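Studio notes from the back room

Hello again, and thanks to everyone who wrote in after the last one. I read all of them, even the very long one about tape hiss (you know who you are, and I agree with most of it).

So, the record. It's called Norkia and it's finished, or finished enough that I've stopped opening the files at two in the morning. Seven pieces, the longest one just under 13 minutes. Most of it started as a single organ drone that I recorded in a stairwell and then slowed way down until the footsteps of somebody on the third floor turned into a kind of kick drum. I kept the footsteps. They're all over side B.

Tiruwork Gebremichael sings on two of the tracks and I still can't believe my luck. I sent her a rough mix with a lot of empty space in the middle and asked for "anything, even humming," and she sent back four layered takes that made me throw out half of what I'd already done. Edgardo Ocampo plays bowed cymbal and a very beat-up zither on the opener. We argued for a week over whether the zither was in tune. It isn't, and it's staying that way!

Fabian Widmer did the mastering. I asked him to keep the quiet parts quiet, so please don't be alarmed when the first minute of "Zeltell" sounds like nothing is happening. Turn it up a little. Then maybe turn it down again before the four-minute mark, especially if you have neighbors.

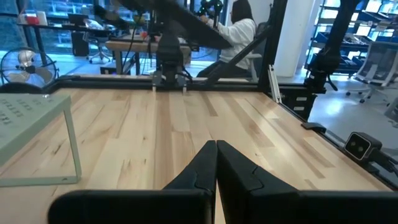
Maple tabletop, black rail along the far side.

The vinyl is a run of 290 copies on Trallov, the same label that put out my split tape with Marlene Nolte. Marlene has a new one of her own coming too, all shortwave radio and harmonium, and I've been playing it constantly while I do the dishes. If you order both together the shipping is the same as for one. The digital version has an extra track, a live recording from the Akgül show, with a bit of coughing in it and one really great door slam.

Speaking of shows, I'm doing a short set in March with Annelore Görtz opening. She builds these huge slow pieces out of dictaphone loops, and last time I saw her I forgot I had a train to catch. Doors are at 7:30, I go on at nine, and there are chairs this time. The room holds around 272 people if the balcony is open, so you should be able to just turn up, but grab a ticket early if you're coming from out of town.

I'll also have a few of the older tapes with me, plus the last of the gray shirts (mediums and one lonely XL).

Preorders open Monday at noon. Reply to this email if you want a signed copy and tell me what name to put on it.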